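Bench notebook, Wollville kitchen workshop
30/09/2018

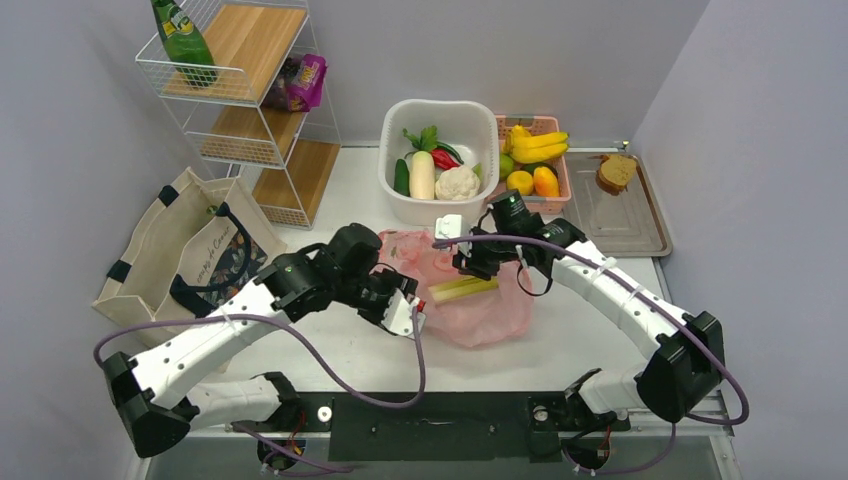

White table, corner bay. Pink bag opened out, green stalks on top.

Sunday, so I had the place to myself until lunch and got to do the produce bag notes I have been putting off. I love this job more than I should!

What I want to settle is which thin bags are any good for long, stiff vegetables. Rice and onions sit at the bottom and behave. Stalks are a different story: they lean, they poke, they slide out sideways the second you let go of the handles. Great subject, lots to learn from it.

Notes on the thin film bags:

Opening the bag out and laying the bundle on top of it beats trying to feed the stalks in from the mouth. I was a skeptic on this one and Oldřich Hubáček has been telling me so since early summer. Fine, he wins.

Root ends go in first. Leafy ends catch on every wrinkle in the film and then you are fighting two things at once.

Keep the bundle together. A loose band halfway up is plenty, and a tight one bruises the outer stalks.

The white top is lovely for this. Pale green shows up beautifully against pink, so you can tell at a glance where the vegetable stops and the bag starts. On the old gray bench I was squinting all morning.

Stock check: 61 of the Zultari bags left in the drawer, and one unopened pack of 200 on the shelf. No need to order. The Pramemetti ones are thicker and noisier, and I still want to give them a fair go with leeks before I say anything rude about them.

Weighed 11 bundles from the Jurčo delivery while I was at it, figures are on the sheet taped inside the cupboard door. Two of them were heavier than I'd want in a bag this thin. Split those before packing.

To do:
- wipe the table down properly, celery juice gets sticky
- ask Oldřich if he wants the trimmings for stock
- try the same thing with rhubarb if anyone still has any (please!)
- find the good scissors

Soup tonight with whatever got bruised.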